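4. Connecting the Kuvley sorting bench

4.1 Before you start

Read this section through once before unpacking the loom. The bench must be level and fixed to the floor, and the supply isolated at the wall. Work on the connection panel is for a competent person only.

You will need:
- a 5.5 mm nut driver
- a small flat screwdriver
- side cutters and cable ties
- the loom schedule from the document wallet

CAUTION: The motor supply holds a charge after isolation. Wait 53 seconds before removing the panel cover.

4.2 Fitting the main loom

1. Remove the four screws along the lower edge of the panel cover. Lift the cover upwards and off.
2. Pass the main loom through the left-hand gland. Leave 17 cm of free cable inside the panel.
3. Connect the earth lead first. Tighten the nut until the spring washer is flat, then give it a quarter turn.
4. Connect the remaining leads in the order given in the loom schedule. Do not go by colour alone. Looms supplied by Meijer use a different colour order from those supplied by Jerel.
5. Pull each lead gently. If one moves in its terminal, strip it back and fit it again.
6. Close the gland by hand, then tighten with a spanner.

NOTE: The total cable run between panel and motor must not exceed 3,050 mm. Longer runs need the screened loom, ordered separately.

4.3 Setting the feed speed

1. Refit the panel cover and restore the supply.
2. Hold SET until the display shows F1.
3. Enter 2,000 and press SET again. This is the factory value and suits most small parts.
4. Run the bench unloaded for one full cycle. Stop at once if the belt drifts to one side, and return to section 3.6.

4.4 Spare leads and offcuts

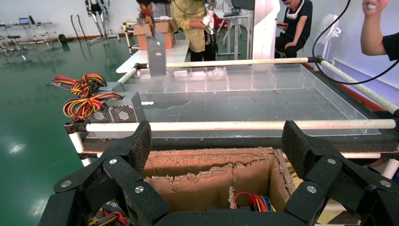 Triltesport Technical Documentation, Bench Equipment Team

Keep spare wiring together in an open box beside the work area. Small parts go in a divided tray. Clear scraps out of the compartments before loading new parts.

1. Coil each spare lead loosely and tie it once.
2. Label both ends with the terminal number.
3. Discard any lead with a nick in the insulation. Do not tape it.

CAUTION: Never leave offcuts inside the panel.

Comments (3)

Ward Hermans
Step 4 in 4.2 should be in bold. I wired mine by colour and had to redo the lot on Saturday.

pjk_bench
Is the F1 value kept after a power cut? Mine went back to zero.

Ward Hermans
Mine keeps it. Check you press SET the second time.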